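When the Hand Won't Let Go: Clearing a Stuck Grip over the Sink

Posted by Leonidas Karamanlidis, 14/04/2021

Sooner or later your robot will pick up a mug, carry it to the sink, and decide to keep it. The arm stops, the fingers stay curled, and the log says RELEASE OK. The log is very proud of itself.

We had this on the Akley kitchen routine often enough that Silvana Batista printed the steps and taped them inside a cabinet door. What follows is her sheet with the shouting taken out.

Before you touch anything

Pause the routine from the operator station. Don't hit the emergency stop yet unless something is moving that shouldn't be. On our setup the e-stop cuts power to the fingers, they go slack, and the mug goes wherever mugs go. If a person is within reach of the arm, forget the mug and hit it anyway. Mugs are cheap.

Keep your own hands out of the grip. A stalled hand is still pushing, and it can start again the moment the controller changes its mind.

Finding the fault

1. Open the hand page and look at thumb current. Ours normally holds a mug at 30 percent of the limit. In a stuck grip it climbs well past that and stays there.

2. Look at the commanded thumb position, then the measured one. If the command says open and the reading says closed, you have a stall. If both say open while the thumb is plainly closed, you have an encoder problem, and you can skip to the last section with my sympathy.

3. Check the log for code 578. In our software that means the release timed out and was marked as finished. Yes, both.
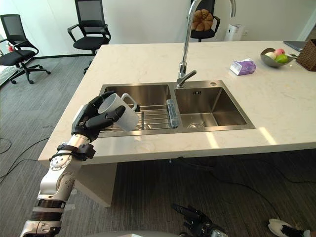
Getting the mug back

4. Put the arm in hold so the wrist can't sag once the load changes.

5. Lay a folded towel under the mug. Silvana's sheet has this underlined twice.

6. Drop the thumb force limit to 7 percent and wait for the current to settle. Then open the thumb alone, in small steps. Opening all the fingers together is what gets you a stall in the first place — they fight over the handle.

7. When the thumb is clear, support the mug from below with a padded grabber and open the rest.

8. Raise the arm, park it, and only then cut power.

If it happens again

Change the release timeout so that it raises a fault. We set ours to 16 seconds, and the routine now stops and complains, a big improvement on lying. Recalibrate the thumb before the next run. If the encoder still disagrees with your eyes, believe your eyes and pull the hand for service.

Write down the thumb current each time, including the times it sorts itself out.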